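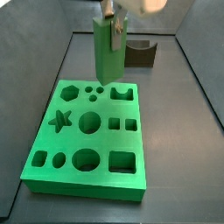

Green shape-sorter board with the tall rectangular block and the dark gray arch block.

Shape-Sorter Boards: Frequently Asked Questions

Product support > Boards and blocks > FAQ
Last updated July 2, 2018

These answers cover the Kavwood thick-slab board and its loose blocks. For flat puzzles with knobs, see the Rusum tray page.

General

How many openings does the board have?
Thirteen. They sit in three approximate rows. Each opening is a separate shape or part of a group, and the top surface is flat between them.

What are the three small round holes for?
They form one group and take round pegs. The holes are arranged in a triangle at the back of the board, next to the hexagonal opening. Any peg fits any of the three.

Are the blocks color-coded to the openings?
No. The board is one color throughout, so color gives no clue to position. Blocks are supplied in mixed colors, and a replacement may differ in color from the original. Sorting is by outline only.

Is there a correct order for inserting the blocks?
No. For first use we suggest starting with the round pegs, which have no wrong rotation, and leaving the arch until last.

Fit

The arch block will not go in. Is it defective?
Check the orientation first. The arch block has a semicircular scoop cut out of one side, and the opening has a matching bump. The scoop has to line up with the bump. If the block is turned end for end, it will rest on top of the board and go no further. The arch opening is at the right end of the back row when the board is placed with the hexagon at the back left.

Which way up does the tall rectangular block go?
Upright, with its long dimension vertical. Either end may go in first. It can be turned 180 degrees and will still fit. If it catches, one bottom corner has usually entered ahead of the others – lift the block clear, level it, and lower it again.

How much clearance is there between a block and its opening?
Clearance is set so that a block released squarely over its opening drops under its own weight. It is tighter on the hexagon than on the round pegs. We do not publish a figure, as it changes slightly between production runs.

Can I sand a block that sticks?
We advise against it. Sanding rounds the edges, and a block with rounded edges can tilt and jam. Wipe the block and the inside of the opening with a dry cloth. If it still sticks, request a replacement using the form at the foot of this page.

Will blocks from another board fit?
Blocks from the Figueiredo series will not. Their outlines look similar, but the hexagon is larger and the arch has a shallower scoop. Blocks from older Kavwood boards fit boards made from September onward only if the batch number is 1233 or higher.

Care and storage

How should the board be cleaned?
Use a damp cloth and a mild soap. Do not soak the board or put it in a dishwasher. Dust collects at the inside corners of the hexagon and can be removed with a dry, soft brush. Leave the board on its side for 60 minutes before putting the blocks back.

Can the board be stored with the blocks in place?
Yes, if it is kept flat. If it is stored on edge, remove the blocks and bag them separately.

Does the color fade?
Some fading occurs in direct sunlight. The top surface lightens before the sides of the openings do. Fit is not affected.

Replacements

Can I order a single block?
Yes. Give the shape name and the batch number printed on the packing slip. The names in use are on the parts list: "arch" for the U-shaped block, "tall rectangle" for the upright prism, "hexagon," "peg," and so on. Please do not order by color.

I have lost the packing slip. What should I do?
Trace the opening onto plain paper and send the tracing with your request. Mark which edge faced the hexagon.

How long does a replacement take?
Stocked shapes leave the Sutetti warehouse within nine working days. The arch is made to order and takes longer.

Can I buy boards in quantity?
Orders above 2000 units are handled by the wholesale desk. Smaller orders go through the regular store, and the price per board is the same at any quantity below that.

Related pages: Parts list | Rusum tray FAQ | Returns | Replacement request form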